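Retro Bench > Help Forum > Early Home Computers > Power and Startup

Last updated 9/15/22

Seok 802 board shows garbage on screen, then sometimes boots. Bad RAM or bad power supply?

posted by solderwick

Hi all! I picked up an old Seok 802 at a yard sale in August (the kind with the keyboard built into the case and the big vent slots on top) and I've been trying to get it going ever since. It has the stock 34-pin disk connector on the back, but I don't own a drive for it, so I'm just trying to get to the BASIC prompt.

When I switch it on I get a screen full of random characters. If I leave it sitting for a minute and hit reset, maybe one time in five it comes up fine and I can type in a little program and run it. Then after a while it locks up. I already reseated every socketed chip and cleaned the edge connector with alcohol.

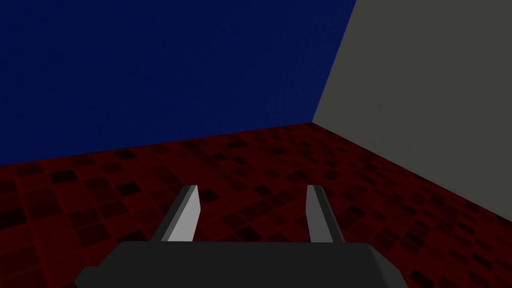
I bought a set of replacement RAM chips from a shop called Prernell, but I haven't put them in yet, because the originals are soldered and I'm scared of lifting a pad. My meter says 4.7 volts on the 5 volt line. Is that close enough? I'd really like to know if I should be desoldering anything before I go and wreck a machine that half works. I've done kits and guitar pedals, never anything with this many legs.

posted by ferrite_bead

Put the iron down! 4.7 is low. Most of the logic in that machine wants 4.75 at the very least, and the RAM gets cranky well before that. Random characters on a cold start, then better after a warm-up, sounds to me like tired capacitors in the supply. I've fixed three of these and every one of them was the supply. The RAM was fine in all of them.

What I'd do is measure again, with the meter leads right on the power pins of a chip at the far end of the board, while it's running. If you have 5 volts at the supply and 4.7 at the chip, you've got a crusty power connector, and that's a ten minute fix with a new plug. If it's 4.7 in both places, recap the supply. Mine had Cernance capacitors in it, the brown ones, and they had leaked all over the board underneath. Be careful in there, the big one on the mains side holds a charge after you unplug it. If you've never worked on the mains side of anything, find someone who has. 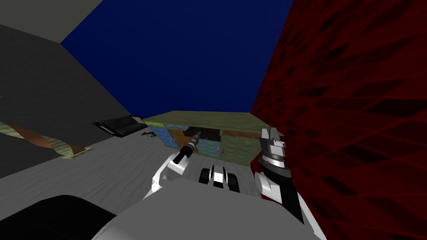 One more thing about the screen, while I'm at it. Write down what the garbage looks like each time you power on, or take a picture. A screen that's completely different every time is usually the processor never getting going, so the video chip just shows whatever was in memory at power-up. A repeating pattern is another story. I mean something regular, like that wall on the right with the crimson tiles and the odd nearly black one mixed in. If you get a grid and the same few cells are wrong every time, then I'd start to suspect one particular RAM chip, and you can work out which bit is stuck from the character codes. There's a chart for it in the back of the service manual, page 196 in my copy.

Can I run it on a modern 5 volt supply for testing?

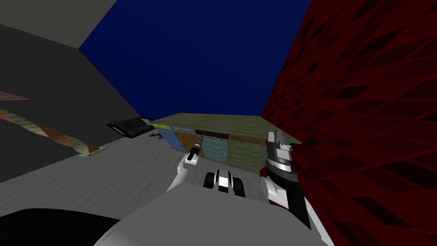 Does the 802 need the 12 volt line just to reach the BASIC prompt?

On the early boards it does, as the RAM on those takes 12 and minus 5 as well as 5, and you can damage the chips if the minus 5 goes missing while the other two are on. The later boards are 5 volts only as far as the memory goes, and the 12 just feeds the video output and the cassette motor relay. Look for the revision letter next to the keyboard socket. A through C are early, D and up are late. If yours is a D you can use a modern 5 volt brick for testing, though you'll get no picture without the 12.

posted by old_tapes_rule

I had the same thing on a Grelwood clone and it was the RAM. Just piggyback a good chip on top of each one until it boots. Took me 19 minutes and I didn't need a meter.

posted by ferrite_bead

Piggybacking is okay as a quick check on the 5 volt only boards, but it only finds certain faults. A shorted chip will just drag the new one down with it, and on a supply that's already sagging you're adding load. Please sort out the power first.

posted by solderwick

Wow, thank you! Mine is a revision D. I measured again like you said and got 5.02 at the supply and 4.7 at the last chip in the row, so I guess it's the connector? The plug does look kind of brown on one side. I've ordered a new one and left the RAM chips in their tube for now. The garbage is different every time, by the way, no grid at all. Will post back when the plug gets here.

Contact | Copyright Retro Bench Help Forum | Back to top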